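What we learned at Garkine before spending any money

I went to the Garkine open day on Thursday, 24th October, with a budget sheet, a packed lunch and instructions from Restport to come home without signing anything. Restport runs meal kitchens for aged care homes, and we have money set aside for one two-armed robot. Whether we also have the sense to spend it properly was the point of the trip.

The car park was full by nine. Miroslava Pylypenko, who looks after customer trials, steered 11 of us past the pastries and straight into the simulation room. Garkine won't quote on an arm until the buyer has seen it work in a simulated kitchen, a policy I took for a sales trick until I heard what Keststead had paid for a bench the wrong height.

The simulator licence is $400 a month. You pick the counter, the clutter and the gripper, then watch your assumptions fall over at no cost to the crockery. I asked whether the clutter could be made worse, having met our night shift. 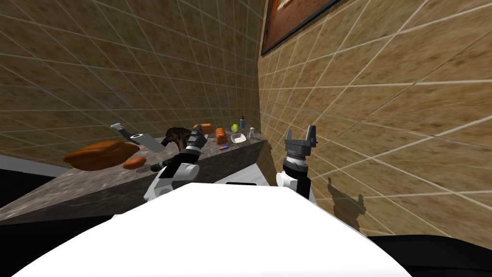
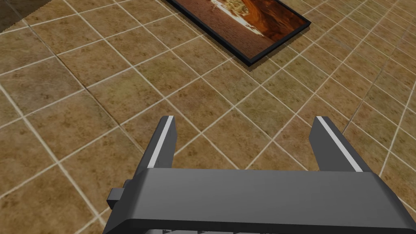 Simulated kitchen at Garkine: the left arm out over the counter and the right one raised (first), and an open gripper over the floor tiles, with the canyon print ahead of it (second).

Most of the questions were about reach, and most of the answers were about money. Fingers are a consumable, apparently, like printer ink. Spare sets go on a separate quote, as do training, freight and the service plan – the last of these running to 127 pages, which I've now read so my colleagues needn't.

Kuzmenko had a stand in the foyer offering leases. Their brochure was lovely and their residual value clause was not. I kept the pen.

My recommendation is to take the simulator until December, build our Geelong kitchen in it, and hold off on hardware until we know how much bench we'd have to rip out. The existing one is 156 centimetres short of the wall, and the gap is currently occupied by a mop bucket that I'm told is staying.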